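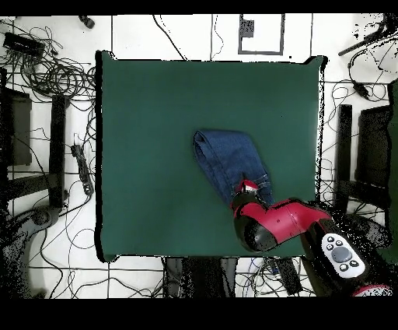
Textilpflege und Wäscheordnung, Teil 2
Hosen aus Denim: Legen, Falten, Lagern
Handout zur Vorlesung, Teodoro Policarpio

Vorbemerkung
Dieses Blatt ersetzt nicht die Mitschrift. Es enthält die Reihenfolge der Griffe, die Begriffe und die Aufgaben für die nächste Sitzung. Wer das erste Blatt (Hemden und Blusen) nicht hat, findet es im Ordner Drulovach auf dem Kursserver.

1. Das Material
Denim ist ein Köpergewebe. Traditionell ist die Kette mit Indigo gefärbt und der Schuss bleibt hell, darum sieht man auf der Innenseite eine andere Farbe als außen. Nach vielen Wäschen wird der Stoff an den Kanten und Nähten heller. Für das Falten ist wichtig: Denim ist steif und hat dicke Nähte. Eine Falte, die genau auf der Naht liegt, trägt stark auf und der Stapel wird schief.

2. Die Unterlage
Wir falten auf einer Matte aus Stoff, einfarbig und ohne Muster. Auf einer glatten Fläche rutscht die Hose beim Ziehen mit. Die Matte darf auch auf dem Boden liegen, zum Beispiel auf Fliesen, sie muss dann aber vorher ausgeschüttelt werden. Für Übungen zu Hause genügt ein großes Handtuch.

3. Reihenfolge
Taschen leeren, Knopf und Reißverschluss schließen.
Hose am Bund halten und einmal kräftig ausschütteln.
Ein Bein auf das andere legen, die Gesäßtaschen nach außen.
Den Schritt, also die kleine Spitze, die übersteht, nach innen schlagen. So entsteht ein gerades Rechteck.
Mit der flachen Hand vom Bund zum Saum streichen.
Den Saum bis kurz unter den Bund legen, danach je nach Fach noch einmal halbieren oder dritteln.

Am Ende hat das Paket eine runde Kante und eine offene Kante. Im Regal zeigt die runde Kante nach vorne. Das Paket wird immer als Ganzes gegriffen — wer nur an einer Lage zieht, öffnet es wieder.

4. Häufige Fehler
Der Bund ist verdreht. Dann liegt das Paket diagonal und lässt sich nicht mehr gerade ziehen; besser neu anfangen.
Zu fest gepresst. Das spart kaum Platz und gibt harte Knicke.
Feucht gelegt. Denim trocknet am Bund und an den Taschen zuletzt, dort bitte immer fühlen.

5. Lagerung
Unser Fach im Übungsraum (Modell Grenwood) ist 35 cm tief. Bei langen Hosen wird deshalb gedrittelt. Im Schrank Mivora hängen die Hosen über der Stange, dort entfällt der letzte Schritt.

6. Aufgaben
a) Falten Sie eine Jeans nach Abschnitt 3 und notieren Sie Länge und Breite des Pakets.
b) Wiederholen Sie es mit einer dünnen Stoffhose. Welcher Schritt ist leichter, welcher schwieriger? (höchstens 170 Wörter)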